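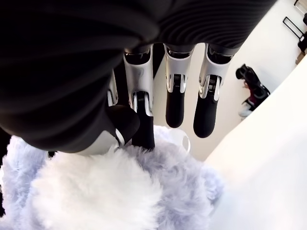 Re: Washing the shaggy ones
From: Vasylyna Zinchenko
To: Akwood Toy Menders list
June 2021

Dear Nabil, and everybody else who has been following along,

Thank you for such a kind note, and please don't feel bad about the rabbit! I've flattened more fur than I care to admit, and most of it came back in the end with patience and a soft brush.

Nabil Moussa wrote:
> I washed my niece's rabbit by hand and let it dry on the
> radiator. Now the fur is all in clumps and one arm feels
> lumpy. Is it ruined, or can I still save it? I don't want
> to open a seam if I can help it.

No, it isn't ruined. Leave the seams alone for now. Lay the rabbit on a clean, pale surface with good light, where you can see what the pile is doing, and go over one limb at a time. Hold the paw and draw the arm out gently to its full length, then work the stuffing along with your thumb, from the shoulder down.

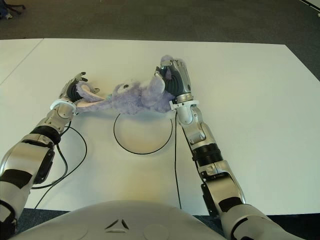
Go slowly, and stop if you feel a stitch give. I spent 20 minutes on a single leg in January (a bear from the Husside sale, very sorry for himself) and it was well worth the time. Long lavender fur like the kind Afaf asked about last week mats quickest under the arms and behind the ears, so look there first — and check the label before you wet anything again.

For the next wash, use a wide bowl, big enough that the toy isn't folded double. Lukewarm water, a very small squirt of baby shampoo, and press instead of rubbing.

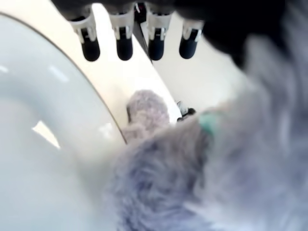 Rinse until the water runs clear, which for me is usually 7 changes, though Elias swears he gets away with fewer. Roll the toy in a towel, lean on it, and let it dry flat in moving air, well away from the radiator. Brush once when it is nearly dry and again the next day.

Do write and tell us how the arm comes out. And Ayman, I still have your good brush, I haven't forgotten!

Warmly,
Vasylyna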